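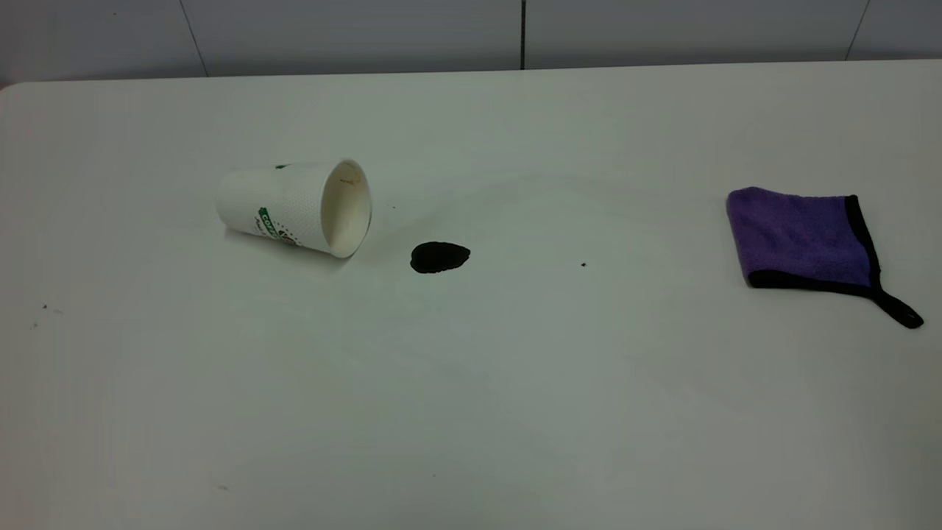
One of the paper cups, lying on its side on the white table in our break room.

Paper cups falling over on a smooth table -- is it the cup or the table?

Posted by Isla Sutherland, 8 May 2021

Hello all. I take care of the small break room in our office in Cillthorpe. In January we changed the old table for a big white one with a very smooth, matte top. It is nice to look at and it cleans easily, but now the paper cups fall over all the time. With the old table I do not remember that it was such a problem.

The cups are the usual disposable kind, white with small printed dots and a green logo on the side. We buy them in sleeves and I still have 269 of them in the cupboard, so I would not like to throw them away. They are narrow at the bottom and wide at the mouth, as all such cups are. When one is full it stands well enough. When somebody drinks the half and puts it down, a sleeve of a jacket or a folder is sufficient and it goes.

I have two things to ask. First, can I do something with the cups or the table so they stand better? Second, when coffee with milk stays on the white top for some time, it leaves a light brown ring. I rub with a wet cloth and it becomes paler but does not go away completely. I am afraid to use something strong on it. Please tell me also if I should buy another cup the next time, and which shape.

Trundesier
Wipe the ring with warm water and one drop of dish soap, leave the wet cloth on it 10 minutes, wipe again. Cups fall, it is normal. Buy mugs.

Isla Niven
Hello Isla, I have the same name and had almost the same trouble, so I will write a bit more.

About the cups. Turn one upside down and look at the bottom. The paper wall goes a little lower than the base, so the cup stands only on a thin ring. If this ring was pressed or bent in the box, the cup rocks. Put an empty one on the table and touch the rim with a finger. If it rocks, take one from the middle of another sleeve and compare. In my case the cups from the lower sleeves were bent, because I had put the heavy boxes of sugar on top of them. The others were good.

If they do not rock, then it is probably the smooth top. A cup can slide a little when you push it, and people try to catch it and knock it down. I bought thin cork coasters, 20 pieces, and left them in a pile beside the coffee machine. Most people take one. A rubber mat for a tray works too, if you have a place on the table where everybody can put the drinks together.

For the next order, look at the width of the base and not only at how much the cup holds. Shorter and wider is better. I would not take the tall ones for a table where people also work with papers.

About the ring. First try what Trundesier wrote. If something still stays, mix baking soda with a little water until it is like soft cream, put it on the mark and wait 20 minutes. Then wipe it off with a soft cloth, with no pressure. Please try in a corner first, or on the underside -- baking soda rubs a little, and on a matte top a shiny spot is as ugly as a brown one. Do not use the green side of a sponge.

Bosance
We put a tray. Since then I did not look at the cups any more.

Isla Sutherland
Thank you to everybody. I tried the finger test and many of them rock, also from the second sleeve, so I will sort them. The wet cloth with soap took away the newest ring. The older one near the window I will try with the soda on Monday, after the corner.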